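We use cookies to keep you signed in and to remember your language. Accept | Manage settings

Print this page | E-mail this page

Bravbridge Community Help
Ticket: Posts from my page vanish when shared to a group
Status: Solved
Opened by: Hiba Shboul

I run a page for people who left the big networks and wanted somewhere calmer to talk, and I love it here! One snag. When I share a page post to a group, it shows up for me, and then members write to say they see a blank card. Public posts, no links in them, account in good standing. I've logged out and back in and tried 2 browsers.

Reply from Hugo Quintana, Bravbridge support
Thanks Hiba, great write-up. Could you check whether "Limit resharing" is on under Page > Audience? Also, did you bring the page over with the import tool?

Hiba Shboul
Yes, imported from Zasent in December — more than 20 posts came across. Limit resharing is off. I tested again with 3 of them and every one went blank. A post I wrote fresh this morning shared perfectly, so now I'm really curious!

Hugo Quintana
That's the clue we needed. Imported posts keep their old audience tag, and groups can't read it. Open a post, choose Edit audience, switch it to Only me, save, then switch back to Public and save again.

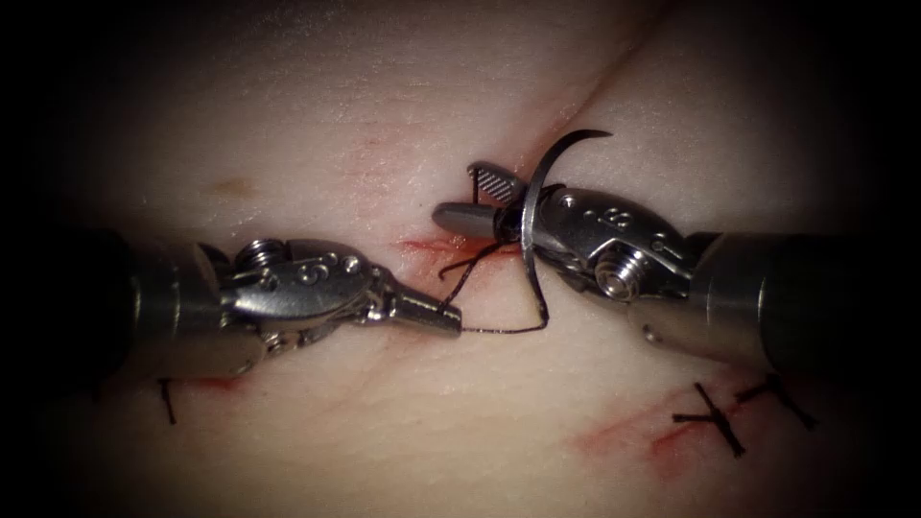

Hiba Shboul
It works! Glenys Lockwood and Howard Mottram can both see the shared post now, comments and all. Is there a way to do the whole batch?

Hugo Quintana
Yes — Page > Tools > Refresh audience. Leave the tab open until the bar fills.

Hiba Shboul
Done, and every card is back. I'm so pleased, thank you! Closing this one.

Print this page | E-mail this page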